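From: Orysia Tkachuk
To: corkstead-makers
Subject: Re: Open afternoon at Trelus, was it worth the drive?

Hello all,

Hae-won asked a fair question last week and I've been slow to answer it, partly because I wanted to find my notes first (they were in the car, under the dog blanket).

> On the open afternoon, Hae-won Um wrote:
>
> I couldn't get away from Irncombe in time. Did anyone go? I'd love to hear whether the two-arm table is something our group could learn from, or mostly a show for visitors.

I did go, with Danylo, and we stayed until they were stacking the chairs! The two arms share a plain wooden table with all sorts of ordinary things on it, and you can stand much closer than I expected.

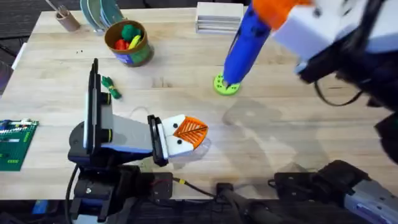
Marta Sydorenko gave the talk, and she was wonderfully patient with us. She told us they have logged 1,746 runs on that table, and that the dull ones teach them as much as the good ones. I asked how long a new person needs before they can drive the arms, and she said 3 sessions — after that it's practice, same as the piano.

Most of the questions were about the fingertips, those orange ribbed ones. Danylo wanted to know why they weren't smooth, and we got a long and very happy answer about grip and wear.

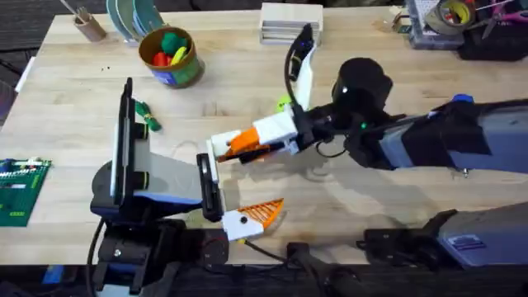 Maksym Ivanyshyn thought the harder problem was keeping the two arms out of each other's way, and that a smaller group should get one arm behaving before buying a second. I'm inclined to agree, though Danylo argued the other side all the way home.

We also talked about cables, which I know is a sore subject after our spring project. Marta's advice was to leave more slack than looks tidy.
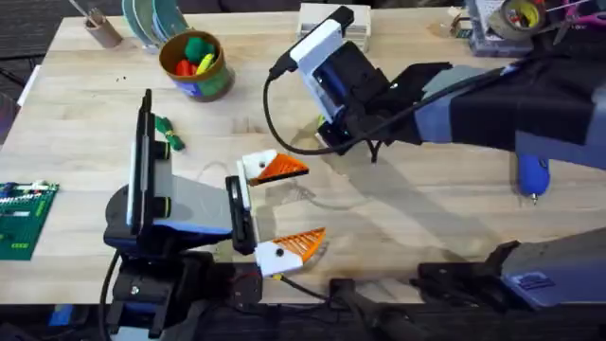

## If you want to go

The next one is in September, from 2 p.m., and they take 24 visitors. Write to the Kravchuk building front desk for a place, and park behind it. Wear comfortable shoes.

Do ask to see the views from the cameras on the arms too. I found it much easier to understand what the grippers were up to once I'd looked from down there.

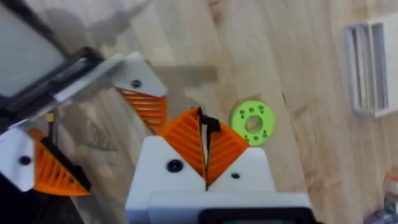

I have Marta's handout and will bring copies to our next meeting. Hae-won, I'll put one in the mail for you, so send me your address again, please.

Warmly,
Orysia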